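Sturkix Bench Guide, Section 7: CPU Insertion Trials
Reading time: 2 min

7.1 Preparing the cell

1. Lay the tower on its side on the slotted table, with the side panel off and the socket open.
2. Set the fixture plate to the left of the case and place the chip in its pocket. 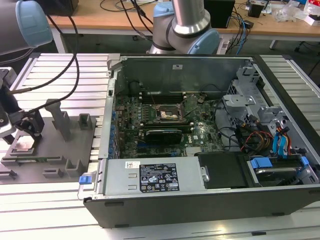
7.2 Recording a trial

3. Start the Sovum logger, then close the fingers on the edges of the chip. Do not touch the underside.
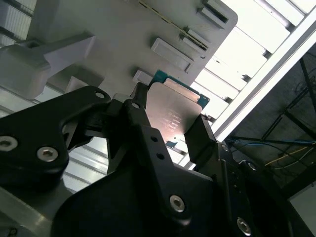 Fig. 7-2. Processor held in the gripper, wrist view.

4. Check that the wrist view takes in both the socket and the fixture plate — the policy uses both as references.

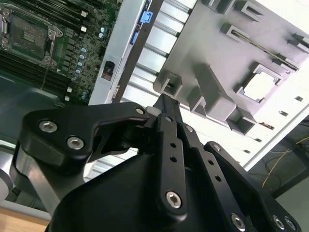 Fig. 7-3. Wrist view with motherboard and fixture tray.

CAUTION: Keep fingers and tools clear of the socket contacts.

5. Approach the socket at the trial speed. Glare on the socket can upset the pose estimate. 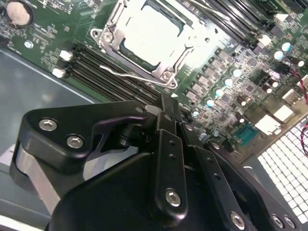 If the estimate drifts by more than 2 mm, stop and mark the trial void. Void trials stay in the log; the March set holds 983 trials, 47 of them void.

Related
Section 6: Wrist camera calibration
Section 8: Memory module trials
Koskela fixture drawings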